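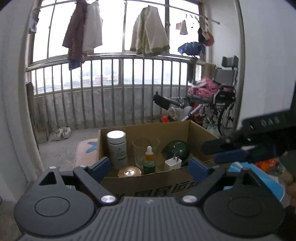
Re: [seedswap] Storing beans over winter, and the June exchange

From: Wendy Rowbotham
Date: 26 December 2019
To: seedswap list

Replying to the whole list, as two other people wrote to me with nearly the same question. The original is quoted in pieces with my answers under each one.

> I have been saving bean seed for two seasons and would like to
> send some to the June exchange. Last year's Coelho beans were kept in
> a paper bag in the garage and hardly any of them came up. What did I
> do wrong? They looked fine when I put them away.

Most likely they were put away too damp. Beans can look and feel dry on the outside well before the middle is ready. Put one on something hard and hit it with a hammer. If it shatters, it's dry. If it squashes or dents, spread the lot out again on a screen or an old window shade and give it another two weeks. Biting works too, but only press gently.

The garage didn't help. Garages warm up on a sunny day and cool off at night, and a paper bag lets the damp air in each time. A closet on an inside wall of the house is better. I keep mine on the floor of the coat closet, and the germination there has held up well for four years with beans and three with peas. Onion seed I don't bother to keep past the second spring.

> Should I freeze them? I have read that you have to freeze beans to
> kill the weevils, and I have also read that freezing kills the seed.

Both can be true. Freezing kills weevils, and it also kills seed that still has too much water in it. Do the hammer test first. Then seal them in a jar, leave the jar in the freezer for five days, and take it out and let it sit unopened on the counter overnight before you take the lid off. If you open it cold, moisture settles on the beans and you are back where you started.

If you've never had weevils you can skip it for seed you're planting yourself. For anything sent to the exchange I'd ask you to do it. We had one bad batch go out in 2016 and it got into other people's jars.

> What do you keep them in? Someone at the Prulham meeting said jars
> only, and someone else said envelopes.

I use both. Bulk seed goes in canning jars with new lids. The portions for trading go in paper coin envelopes, and the envelopes go inside something that shuts tight. Jars are best for that, but I have a good many candy and cookie tins in use as well. A tin isn't truly airtight. It does keep out mice, which a plastic bag doesn't, and it stacks. Run a strip of masking tape around the seam if it's going to sit until spring.

Pliretti envelopes are the ones I buy, the small size with the gummed flap. Don't lick the flap. Fold it over and tape it, or the first few beans will stick.

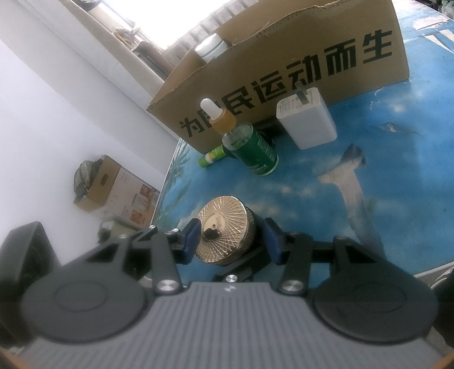 PACKING FOR THE JUNE EXCHANGE

> Last question. How much do I send, and how do I pack it? I have no
> idea what the postage will be.

The rules are the same as last time, but here they are again for people who have joined since.

1. Send 2 varieties at least. There is no upper limit, but please don't send more than you can label properly.

2. Each packet of beans should have enough for a short row. For squash and tomatoes a dozen good seeds is plenty.

3. Write the variety, the year grown, and your town on every packet. Pencil or ballpoint. Felt tip fades, and gel ink smears if the envelope gets damp.

4. If you grew more than one squash of the same species and didn't hand-pollinate, write "open" on the packet. This matters most for Kikia. Half of the Kikia that came in last year had crossed with something, and people were disappointed with what they got.

5. Use a cardboard box, not a padded mailer. The sorting rollers crush beans in a mailer. A used box is fine as long as the old labels are covered.

6. Fill the empty space so the packets can't slide. Crumpled newspaper is good. Please no foam peanuts, they cling to everything and I find them in the carpet for months.

7. Put a sheet of paper inside with your name, address, and what you'd like back. Put it on top. Last year some were folded into the newspaper and nearly got thrown away.

8. Return postage goes in with the sheet, as loose stamps. No metered strips, they carry a date.

As for cost, weigh the box once it's packed and look it up. Beans are heavy, so a member who sends ten varieties of beans pays a lot more than one who sends ten of lettuce.

NUMBERS FROM LAST TIME

A few people asked. We handled 2,258 packets, and 372 of those were beans. Tomatoes were the largest group, as always. We are short on leeks, parsnips, and anything that does well in shade. We are not short on yellow crookneck and I would be glad if nobody sent any.

I did a germination test on 100 of the leftover Coelho beans on wet paper towels and 91 sprouted, so the variety itself is not the problem. If the person who asked wants to start over with fresh stock, write to me off list with your address and I'll mail a packet next week.

The Prulham group is meeting again in the church basement, side door. Bring your own envelopes – the supply I left there is used up. If anyone has a seed cleaning screen with a quarter-inch mesh that they could lend, please bring that too. Mine has a hole in it.

Wendy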